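Keeping the Plomcombe cell running
Project report, fall term

Our cell is two white arms and a table, and my half of the project was keeping it alive. I started in October with zero idea how to recalibrate a gripper, so a lot of this is stuff I learned by messing it up first!

Cables came first. The old routing gave us 44 dropped connections in one week (yes, I kept a log), all on the right arm. I gave the cable more slack at the top joint and let it hang down the side of the arm - ugly, but it doesn't get yanked when the elbow folds. After that I had 2 drops in the next week, and both were me kicking the plug. 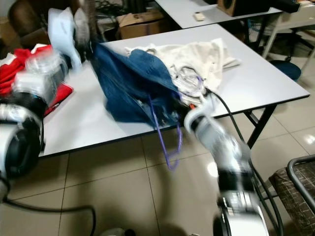
Gripper checks
Before every session I open and close each gripper 30 times with nothing in it and listen for clicking. Then I wipe the fingers and run the zeroing script from Stokico. Lint gets in everywhere with clothes, and hangers are worse (the thin plastic ones love to hook onto each other).

The left gripper started slipping at cycle 722. I swapped in the spare Lorente pads and tightened the finger screws, and it's held fine so far.

Still to do
Label both power leads, order more pads, and move my log over to the Drerkar sheet.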